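Keeping the parcels moving at Andwood

6/1/26

Güven Güneş has run the packing room at Andwood for long enough to remember when it was one bench and a shelf. The business sells garden tools and spare handles by post, and last year the room sent out 565 parcels in its busiest week. We spoke to him at the end of a morning shift, with the kettle on and the radio turned down.

He started in the yard, loading vans, and moved indoors after a bad winter. "They needed a person who could write a label you could read," he says. "That was the whole interview."

The room is long and narrow, with the benches down one side and flat cardboard stacked along the other. Orders come in at the door end and leave by the loading bay. Güneş changed it to run that way in August, after years of people carrying boxes past each other in the middle. It took two days to shift the benches and a good deal longer for everyone to stop walking to the old places.

"I still do it myself," he says. "I go to where the scissors were."

Most of what he wants to talk about is tape. Andwood buys it in boxes of 48 rolls and he is particular about how it is kept. Rolls stored flat on a cold floor pick up grit along the edges, he says, and then the tape splits down its length when you pull it. His are kept on a shelf at chest height, well away from the bay door.

Clear and brown tape are for ordinary parcels. Red is for anything with a sharp edge or a point, so that the person opening it knows to go slowly. The idea came from Gurkus, a smaller firm across the estate that Andwood shares a van with, and Güneş is happy to say so.

"We had a customer cut his thumb on a pruning saw," he says. "He was very decent about it. But I thought, we should have told him before he put his hand in."

The red costs more, so it gets watched. He writes the date inside the core of each new roll when it comes off the shelf, and a roll that runs out early gets asked about. Usually someone has used it on a box of gloves.

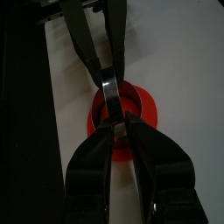
A roll of red tape, the colour used for sharp items.

Asked what goes wrong most often, he says it is the boxes being too big. People reach for the large size when they are in a hurry and then fill the gap with paper. "You pay to send air," he says. He has cut the range from 27 box sizes to nine, and would like to lose another two.

New starters spend their first morning doing nothing but closing boxes. Güneş has them tape one, shake it, and cut it open again. Some find it tedious - he admits he did too - but he won't put anyone on the bench until they can seal the bottom flaps without looking.

He has no plans to move on. There is a new set of shelves to put up by the bay, and he wants the flat cardboard off the floor before the damp gets into it.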